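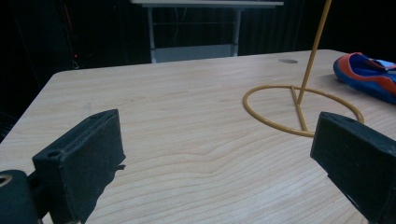
Week 3 – Wood and water

Welcome back, everyone, and thank you to those who stayed behind last time to help Dinesh Kurup stack the chairs. We ended with the growth ring, so let's pick up from there and think about why a board moves across its width far more than along its length.

Picture the cells as a bundle of drinking straws – the walls swell sideways as they take in damp, but the straws hardly get any longer. A wide tabletop screwed down tight will sooner or later split or cup, and slotted holes are the usual cure.

Before next week, please read Zhuravel's notes on drying (the first 35 pages will do) and bring a small offcut, any timber you like.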